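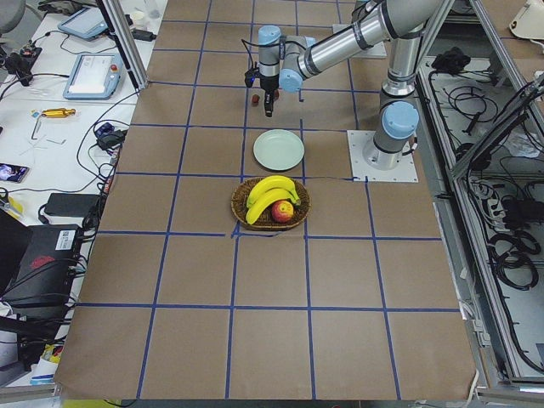
The Banside orchard map has now been copied in full, and this entry sets down how the work was done, for the benefit of readers who have written to ask and of anyone who may wish to copy a large plan by hand. The original shows the orchards on the north side of the river as they stood when the packing shed was still in use. It records 645 trees, each marked with a small circle and a letter for the variety. Fruit is so ordinary a thing in the home that one seldom asks where it was grown. A red apple with yellowish patches, such as the one lying beside the two bananas in the wicker basket, could pass for several of the varieties on the map, and I would not venture to name it. The bananas, of course, have no place in Banside at all.

The map came to me through Zoila Quintero, whose grandfather kept the books for the growers. It had been folded for most of its life. The paper has split along two of the folds, and the lower right corner is missing. Mrs. Quintero did not wish it to be sent away for scanning, and I did not wish to be the person who fed it through a machine. It was agreed that I would make a copy by hand at double size, and that the original would go back to her in a flat folder when the copy was finished.

The method

Copying by squares is very old and requires no talent for drawing. A grid is laid over the original and a second grid, larger in scale, is drawn on the new sheet. The contents of each small square are then copied into the matching large square. The eye is asked to judge only a short distance at a time, and errors made in one square are not carried into the next.

I did not draw on the original. The grid was ruled on clear film and the film was laid over the map, held down by four smooth stones at the margins. I had first planned on steel weights, but the stones were kinder to the paper. The columns were lettered and the rows numbered, beginning at the top left. I strongly recommend that the letters and numbers be written on all four sides of both sheets. When one is leaning over the far edge of a large sheet late in the evening, a label on the near edge is of no use. 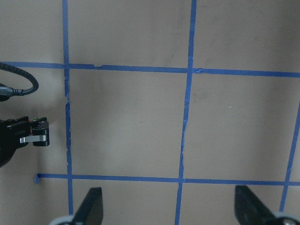

Blue tape on a plain surface. The strips waver slightly and none is perfectly straight.

A grid for copying must be held to a higher standard. Before any line is ruled, both diagonals of the outer rectangle should be measured. If they agree, the corners are square. If they do not, it is best to begin again, since no later correction will put the matter right. My first attempt failed this test and was used for lining drawers.

The new sheet was 900 millimeters wide. I used a hard pencil for the grid and a softer one for the copy, and inked only when a full row had been checked against the original. The ink was a black Fevgate drawing ink bought for the purpose. It goes on well and dries without a shine. The pencils were whatever was in the house.

A note on the order of work. I began with the river, then the road, then the boundary walls, and left the trees until last. It is tempting to finish one square completely before moving to the next, and for a small drawing this does no harm. On a large plan it leads to small steps in the long lines wherever two squares meet. The river should be drawn in one sitting if possible, and the same applies to the road.

Progress was slower than planned. I had allowed 3 weeks and the work required 8. Some of the delay was due to the light, which is poor in my dining room after five o'clock, and some was due to the lettering. The surveyor wrote a fine, narrow hand and was sparing with his loops. His capital G and capital C are nearly the same letter. As G stood for one variety and C for another, this mattered a good deal in the western rows.

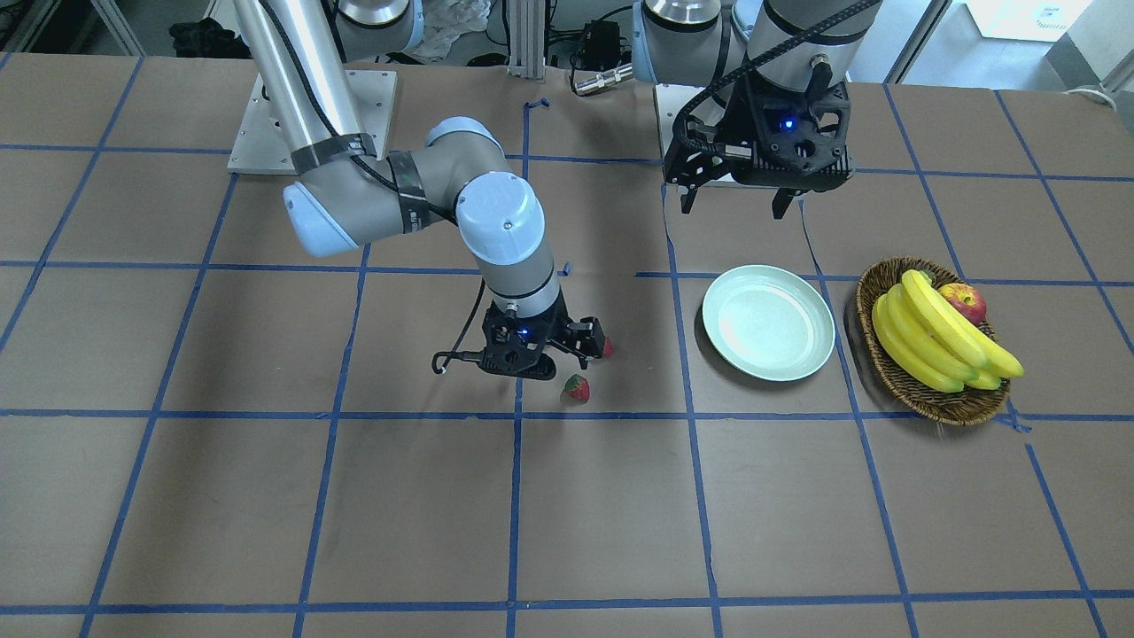 Reading the variety letters

The question was settled with the help of Anatole Gilbert, who worked in the western rows as a boy and still lives within sight of them. He was shown the doubtful entries one by one. He identified many of them at once, by remembering which trees were picked first and which stood nearest the gate. Where he was not certain he said so, and those trees carry a small dot on the copy in place of a letter. I consider this the correct practice. A copy should not appear to know more than its source.

Mr. Gilbert also pointed out an error in the original. The map shows the well on the east side of the cart track. He is quite sure that it was on the west side, and Yeison Villanueva, who now owns that parcel, has confirmed that the stone ring is there under the brambles. I have copied the well where the surveyor placed it and added a note in the margin, with the date and both names.

The missing corner presented a different kind of difficulty. It would have been simple to continue the rows into the blank area at the same spacing, and the result would have looked entirely natural. I have left it blank. The torn edge is shown by a thin broken line, which follows the tear as closely as my hand allowed.

Other fruit appears on the map only in passing. There is a strip along the south wall marked "soft fruit," with no letters and no plan of the beds. Mrs. Quintero remembers currants and gooseberries there, and strawberries at the end nearest the house. 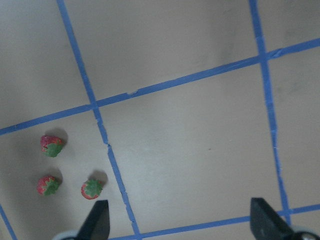
She does not recall any of it being sold. It was understood to belong to the families of the pickers, who took what they wanted in the evenings once the carts had gone down to the shed. The growers' account books bear this out, in that they contain no entry for soft fruit in any of the years that survive. I have written the words "soft fruit" on the copy exactly as they stand, in the same place and at the same slope.

The finished copy

The copy will be framed in October by Bram Vermeulen, who has advised a plain oak molding and a mount wide enough to keep the glass clear of the ink. It will then hang in the reading room at Banside, where it may be seen during normal hours. Visitors are asked not to lean on the case beneath it. The original has been returned to Mrs. Quintero.

Readers who hold letters, receipts or photographs from the packing shed are invited to write to me through the contact page. I am particularly interested in anything that shows the east side of the cart track before the new fence was put up.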